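Dindcombe arm notes: the simulated cell

20 Jan 2018

I said back in July that I would write up how the simulated cell is set up and how I look after it. It took longer than planned, mostly because I kept changing it while writing.

The cell is a Franka Emika arm in a dining room scene. I call it Niltdale, after the folder the first scene file was saved in. The arm model, the room and the props all load from separate files. If you keep everything in one file you will break the table while fixing the gripper, and then spend an evening finding out which edit did it.

Start with the base. The arm sits on a pedestal, and the pedestal has to be fixed to the world before anything else loads. For a while I had it as a heavy free body, which seemed fine until the arm moved fast and the whole thing crept across the floor. The drift was too small to see in a single run. It showed up as grasps that got a little worse each time. Now it is a fixed joint and I check the base pose at the start and end of every run.

Next is the home pose. Mine puts the gripper pointing down over the tabletop, above the fruit basket. I look at a still of it after every change to the scene.
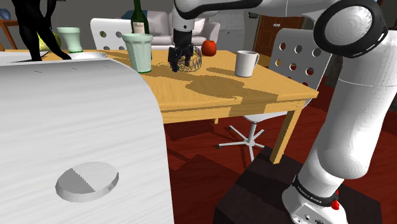

Home pose check in Niltdale, gripper over the basket and the apple beside it.

The shadows help more than I expected. If an object is floating a little above the table, its shadow separates from it and you can catch it by eye. I used to turn shadows off to save render time — I don't do that any more.

The basket gave me the most trouble. It is an open wire shape, and the physics engine wants simple solid pieces. My first import wrapped it in one closed hull, so anything dropped into it landed on an invisible lid. I redid it with McPhee, which is the small script I use for splitting meshes. The first split came out at 2,043 pieces. After I merged the slivers on the rim it was 1,898. That is still too many for one prop, but it runs, and things go into the basket now.

The other regular job is units. Brivimport, the converter I use for furniture, guesses the scale from the file header and sometimes guesses wrong. One chair came in the size of a matchbox and I didn't find it until I turned on the collision view. I set the scale by hand for every import now and write it in a comment at the top of the file.

My routine after any edit is short. Load the scene with the arm locked and let it settle for 5 seconds. If anything on the table moves, its collision shape is overlapping something. Then unlock the arm, send it home, and compare the joint readings with the saved ones. Last, open and close the gripper with nothing in it. If the two fingers don't close evenly, the friction or the joint limits got overwritten, usually by me copying an old config.

Still on the list: a better collision shape for the mug handle, and version 2 of the pedestal file with the height as a parameter. I also want to move the glasses closer to the arm and see how the path planner copes with them.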